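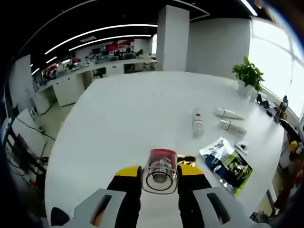

赤いふたの透明なカップ。奥のテーブルに銀色の袋。

撤収は「線」より先に「登記」で決まる
ルニス渓谷暫定協定をめぐって　コランタン・ルコント氏に聞く

2026-01-30

ルニス渓谷からの駐留部隊撤収を定めた暫定協定が、2月に履行段階へ入る。オストブリッジ側が管理してきた九つの監視所を段階的に引き渡し、渓谷北部の行政権限をグルクヴィル市当局へ移すという内容である。論評の多くは監視所の位置と引き渡しの順序に集中しているが、ハタック研究所で撤収協定の条文比較を担当するコランタン・ルコント氏は、争点はむしろ附属書にあるとみる。

協定本文は短い。前文のほかは撤収の範囲、期間、監視の枠組み、紛争処理の手続きを定めるのみで、実質的な規定の大半は附属書に委ねられている。附属書の条項は全部で107。ルコント氏はこの構成自体が交渉の経過を反映していると説明する。

「本文は両議会の承認が必要ですが、附属書の改定は合同委員会の合意で足ります。合意できなかった事項を附属書に移せば、署名の時点では対立が表面化しません。先送りの技法としては標準的なものです。問題は、移した事項の中に、履行の初日から必要になる規定が含まれていることです」

氏が最初に挙げたのは土地登記である。渓谷北部の住民は約3000人。登記簿はオストブリッジ側の様式で作成されており、グルクヴィル側の様式とは筆界の表示方法も、権利の優先順位の決め方も異なる。協定は既存の登記を「尊重する」と規定するが、効力をどの時点まで遡って認めるかは書かれていない。

「『尊重する』という動詞は、法的には弱い。承継するとも、有効とみなすとも書いていない。オストブリッジの交渉団は有効性の確認だと説明し、グルクヴィルの側は審査の対象から排除しないという意味だと説明しています。両方とも文言からは導けます。つまり、どちらの議会も自分の読み方で承認したことになります」

登記の扱いが確定しなければ、補償の計算も始まらない。協定の附属書は、移転を希望する世帯に対する補償の対象として577世帯を掲げている。この数字は署名前に作成された名簿に基づくもので、その後に分割相続や転居があった世帯の扱いには触れていない。ルコント氏は、名簿を固定したこと自体は妥当だったとみる。

「名簿を開いたままにすると、署名から履行までの間に世帯の分割が起こります。補償を目的とする分割と、通常の分割を書面で区別するのは困難です。閉じるという判断は理解できます。ただし、閉じるのであれば異議申立ての窓口を置くべきでした。現状では、名簿から漏れた者が争う先は通常裁判所しかなく、その管轄がどちらに属するかが、また登記の問題に戻ってきます」

次に監視の枠組みである。引き渡し後の監視所には、双方から同数の要員を出す合同班が入る。班の任務は「観察および報告」とされ、介入の権限はない。報告先は合同委員会で、委員会の決定は全会一致による。

この設計を弱いとする批判は、オストブリッジの野党に根強い。違反が報告されても、違反した側が委員会で反対すれば何も決まらないからである。ルコント氏は批判の前半には同意し、後半には留保を付けた。

「全会一致の委員会が制裁を決めることはまずありません。その点は批判のとおりです。しかし、報告書が作成され、両者の署名が付くことには別の意味があります。事実認定が残るのです。後の交渉や仲裁で、何が起きたかを最初から争わなくて済む。決定できない委員会でも、記録は作れます。逆に言えば、記録の様式を決めていない監視は、要員が何人いても機能しません」

その様式は、附属書では合同委員会の第一回会合で定めるとされている。会合の期日は「履行開始後速やかに」とあるだけで、日数の指定がない。氏はこの点を、協定全体でもっとも修正が容易で、かつ放置した場合の影響が大きい箇所に挙げる。

「監視所の引き渡しは日程が決まっています。様式の決定は決まっていません。したがって、最初の監視所は、報告の書き方が存在しない状態で引き渡される可能性があります。第一回会合を引き渡しの前に置くと書けば済む話で、政治的な費用はほとんどかかりません。なぜ書かなかったのか、私には説明できません」

撤収を決めた首相府の意図については、オストブリッジ国内で解釈が割れている。渓谷を手放して東部の防衛線を短縮する軍事上の判断とみる者もいれば、次の選挙までに和平の実績を示す必要があったとみる者もいる。与党の一部は、安全を損なう無責任な譲歩だと公然と非難した。ルコント氏は動機の推定には立ち入らず、条文から読み取れる範囲に話を限った。

「文面から確認できるのは、撤収が可逆的に設計されていることです。監視所の建物は解体せずに引き渡す。道路の使用権は留保する。重大な違反があった場合の再配置についても、手続き規定が一つあります。防衛線の短縮が主目的なら、道路の使用権を留保する理由は薄い。維持費がかかりますから。和平の実績が主目的なら、再配置の規定は目立たない場所に置くでしょう。実際、附属書のかなり後ろにあります。どちらの説明にも合う部分と合わない部分がある、というのが私の読み方です」

再配置の規定には、「重大な違反」の定義がない。認定の主体も明示されていない。合同委員会が認定するのであれば全会一致が必要になり、規定は事実上使えない。一方の当事者が単独で認定できるのであれば、協定全体がその判断に依存することになる。

「定義を空白にした例は過去の協定にも多くあります。双方が抑止の効果を期待している間は、空白でも動きます。動かなくなるのは、国内の政治日程と小規模な違反が重なったときです。小さな違反を重大と呼ぶ誘因が生じる。事前に閾値を書いておけば、少なくともその誘因は小さくなります」

グルクヴィル側の準備状況についても尋ねた。市当局は渓谷北部を担当する行政部局を新設したが、予算は年度途中の流用で賄われており、水道と道路の補修は当面オストブリッジ側の事業者に委託される。委託契約は市と事業者の間で個別に結ばれ、協定には根拠規定がない。

「行政サービスの連続性は、住民から見れば監視所より重要な項目です。水道が止まれば、協定の評価はその日に決まります。ところが交渉の分担上、これは技術的事項として最後に回され、結果として附属書にも入りませんでした。民間契約ですから、事業者は通常の条件で解約できます。解約予告の期間が、行政移行の期間より短いのです」

氏によれば、この不整合は両当局とも把握しており、契約の改定に向けた協議が始まっている。改定案の内容は公表されていない。

最後に、履行開始後にまず何を見るべきかを聞いた。ルコント氏は監視所の引き渡し式を挙げなかった。

「式典は予定どおり行われると思います。見るべきものは三つあります。合同委員会の第一回会合の議事録が公開されるか。登記簿の写しが原本とともに渡されるか、写しだけか。それから、補償の最初の支払いが、名簿のどの区分から始まるか。とくに登記簿です。原本が移らなければ、北部の売買は当面できません」

議事録の公開について、協定は「双方が適当と認める場合」としている。合同委員会の事務局はオストブリッジに置かれるが、事務局長の人選は本稿の執筆時点で発表されていない。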